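End Effector Comparison on a Humanoid Platform
Project report, second semester
Nornix Lab course, group 5

1. Task

Our group compared two end effectors on a simple pick-and-place job. The object has to go from the tabletop into a small woven basket. We chose soft fruit because it shows grip force problems quickly. A strawberry that has been squeezed too hard is easy to spot, and it costs very little to replace.

The first candidate was a five-fingered hand, which we call the Liao hand in this report. The second was a white gripper, listed in our tables as Fomside. Both were run from the same controller, Aduvard, with the default speed limits left on.

2. Five-fingered hand

The starting position for the hand was beside the fruit, palm facing it, fingers up and the thumb out over the table. The basket stayed in the middle, with a clear stretch of table between it and the strawberry.
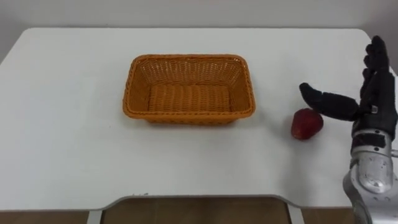

Nhi Võ wrote in the margin of our first draft that the thumb should get its own force limit, separate from the fingers, and that a shared limit would hide most of what we wanted to measure. We changed the setup in November and threw out the early data.

After that change we logged 129 attempts with the hand. Most of the failures came from the approach – the thumb came down too far forward and pushed the fruit away before the fingers had started to close. Lowering the approach speed helped. Changing the finger closing order did not make a difference we could measure.

3. Gripper

The gripper was easier to set up. It has fewer values to tune, and we were done with calibration in one afternoon. The reach to the basket needed more care, since the forearm cable limits how far the elbow can turn out. We added a waypoint above the rim so that the arm comes down from over the basket. 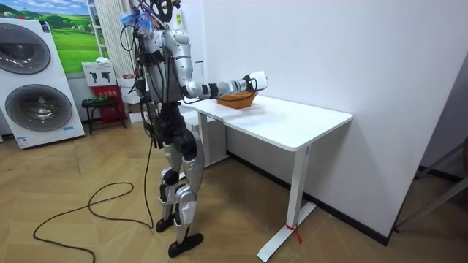

Why was the same waypoint not used for the hand? The hand is longer from wrist to fingertip, so the waypoint had to be 7 cm higher to clear the rim. We kept two separate files for this.

4. Open points

Both end effectors together gave us 409 logged attempts, and the two sets are not the same size. We would even that out first. The controller also drops the force reading for a moment when the arm changes direction. We marked those rows in the log and left them out of the averages. Raw logs and both waypoint files are in the course folder under group 5.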